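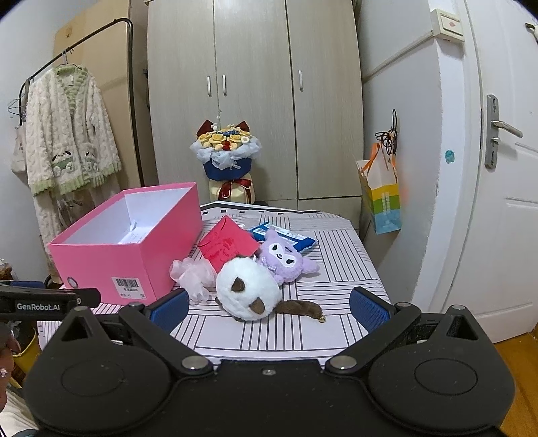
Unit 5. Rules for recording with a hand-held gripper in furnished rooms

Course notes, Handura track. Read before the Monday lab. The rules follow the Osten practice sheet, with the changes agreed at Lendside after the first teaching term. "Must" marks a rule that is checked at review. "Should" marks good practice that a reviewer may comment on but does not reject for.

5.1 Scope

The unit covers single-operator recording at a table in a lived-in room: bedrooms, kitchens, small offices. It does not cover stairs, outdoor work or two-handed tasks. Those are in Unit 10.

5.2 Before the first take

Check the fingers through full travel with nothing between them. Both must open and close evenly. A pivot bolt that has worked out is tightened before recording and entered in the tool log.

Inspect the finger pads. Textured pads lose grip when they pick up lint, and plush, tulle and fleece all shed. Wipe with a dry cloth. Solvents must not be used.

Read the task card aloud once. If the card names an item that is not on the table, stop and correct the card – do not substitute.

5.3 The work surface

Soft goods, rigid boxes and flat items may share a table. Overlap is allowed. A plush toy lying partly on a flat packet is a valid start state and should be left that way unless the card calls for separated objects.

A patterned cloth is allowed. Striped cloths make small slips of the cloth itself easy to see in playback, but they slide under a sideways push. Approach thin items from above and keep the finger tips off the fabric until contact is needed.

An open box that serves as the goal must have its opening clear. Loose paper inside is permitted if it was there at the start of the session and stays for all takes.

5.4 Grasp rules

a) Compress soft toys slowly and lift only when the body stops deforming.
b) Do not grasp by a tail, ear, ribbon or bell. Take the body.
c) Envelopes and wrapped packets are gripped across the short side.
d) Tulle and ribbon snag. Release fully, pause, then withdraw straight back.
e) A failed grasp stays in the take. Retry at most 3 times, then end the take and mark it incomplete.

5.5 Background and privacy

Furniture, clothing racks and doors may remain in view. Doors should keep one position for the whole session. Handwriting, barcodes and address labels are treated as personal data until a reviewer clears them. The operator must flag each one on the session form, including any that seem unreadable. Hands and jewelry are flagged the same way.

5.6 Review

Reviewers work from the Sheehan checklist, form 2232. A take is rejected for a missing flag, an unlogged tool adjustment or a change to the start state between takes. It is not rejected for clutter.

Reading for next session: Unit 6, sections 1 to 3. Bring your own tool log.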